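Equipment budget, second half: two-arm cells

The purchase plan for the rest of the year was signed off in July and the order lists are now with Söderlund. It covers one more two-arm cell of the Kutosix type, spares for the existing one, and consumables. Delivery of the arms is quoted at 37 working days from receipt of order. Rails and brackets are a stock item and come sooner.

Lead time matters more than price on this occasion. Gripper fingers wear first and are to be ordered in pairs, two pairs per arm. Wrist cameras are bought with one spare per cell. Hose and cable ties go on the general stores code and should not appear on the project sheet. Last year they did, and the sheet had to be redone.

Plindard quoted £205 for a set of patterned side and back panels, cut to size. Drimik came in at £129 for the same set without fixings. The Drimik price has been accepted, as we hold enough brackets. Anyone wanting a different pattern should say so before the order is placed; a later change is charged as a new set.
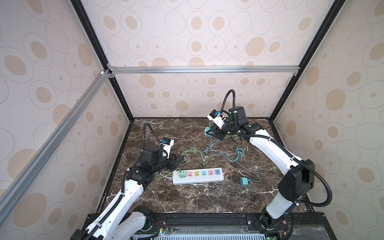
Task materials have their own line this time, capped at £600 for the half year. It pays for power strips, plugs, chargers and charging cables, all of which are ordinary shop goods and are treated as consumables. Cable work uses up stock faster than block stacking, and the split between the two should be stated on the request form. Receipts go in with the form.

Floor space has to be agreed before the second cell is ordered. Allow for the hose loops above the wrists when measuring under shelves or lights, and leave access to the wiring at the base of both arms. The mains supply for the new bench is a building cost and is not in these figures.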